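Home | Reviews | Workshop | Parts & Service | Forum | About

Review: Kotavach Joint Care Kit for humanoids

By Retno Krishnan
25 July 2019
Print this page | E-mail this article

I have bought enough "complete" service kits to distrust the word. The Kotavach kit costs $300, comes in a gray roll-up case, and claims to cover everything a full-size humanoid needs between factory visits. I used it for 6 weeks on the machine we run through household chores, and I'd call the claim generous.

What you get: a torque driver with 18 bits, 2 tubes of grease, a cable tester, a pack of ties and sleeves, feeler strips for finger play, and a printed schedule.

The driver is the best part. It clicks where it should, and the slim bits reach the wrist screws without taking the forearm shell off. I checked it against the shop's own driver and found nothing to complain about. If Kotavach sold it alone for a third of the price, I could stop here.

The cable tester is another matter. It finds a dead wire, but so does a cheap meter. What we get on the arms is a wire that only fails when the shoulder is raised, and the tester wants the connector unplugged and the arm parked. Syahrul Manurung spent nearly an hour with it on one elbow and then found the fault by flexing the loom by hand.

The grease is fine. The tubes are tiny. Refills come from Plerer only, and my order took most of July.

Then there is the schedule, which assumes a bare test stand and a robot that walks back and forth. Ours works beside furniture and appliances. Hands wear first, then whatever cables run down the back. The booklet gives fingers half a page and says nothing at all on hanging ropes, though a worn rope will cost you more than a dry ankle. We inspect ours before every run and wrote our own sheet for it.
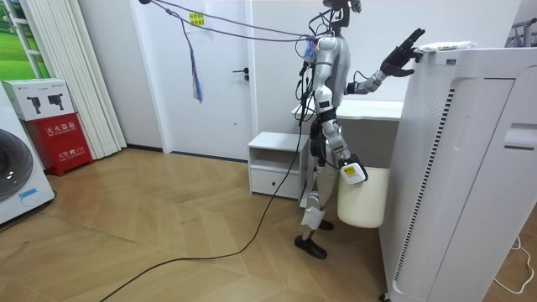 One hand up at the cabinet top, the other down by the bin. Ropes run to the back of the shoulder.

Reach like that is what I'd want a finger check built around. The feeler strips measure play with the hand relaxed. Tirta Pangaribuan, who does our hand rebuilds, prefers to check with the fingers spread, and after trying both I'm with him.

The Zevura kit costs less and has a poorer driver, but its booklet was clearly written by someone who has changed a finger tendon.

Good: driver, case, clear bit labels
Bad: tester, refill supply, thin section on hands
Verdict: borrow one before you buy – and keep your meter.

Print this page | E-mail this article
Previous review | Next review | Back to Workshop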